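Search this site Type and press enter
Gudrun Bakke
06/09/2025
12 shares | 2 comments

Week 3 handout: reading a room before you light it

Okay, so last week I ran out of time halfway through bounce, and I'm picking it up from there. Sorry to the back row, who had already packed up.

Bounce is light that hits something else before it gets to your subject. A pale ceiling is the cheapest big soft lamp you'll ever own! Aim a lamp up at it and the whole ceiling becomes the source. The catch is color. If the ceiling is cream, your light is cream, and everyone looks like they slept badly.

For the Skiritwood reading, pages 40 to 43 are the ones I care about. Skim the rest. The chapter on gels is old but still fine, and I like the grumpy footnotes.

Falloff, again, quickly – double the distance and you get a quarter of the light. Not half. I marked this wrong on so many quizzes in December that I'm putting it in every handout until you're sick of me.

Flat ceilings are easy. Ridged ones are messier, and the ridges can throw little shadows of their own if the lamp comes in at a low angle. Try moving the lamp farther out before you give up and hang a sheet (I always forget to try this myself).

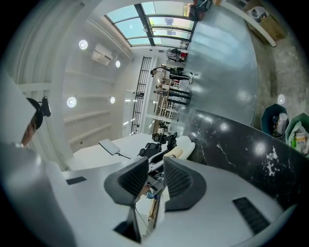 Fig. 2. White ceiling with long ridges, left side.

For next time, pick a room you know well and sketch where the light comes from at noon and again after dinner. Stick figures are fine. Write 700 words to go with it, and please put your name on both sheets – I still have two orphans from the Kurtuluş walk.

2 comments | Share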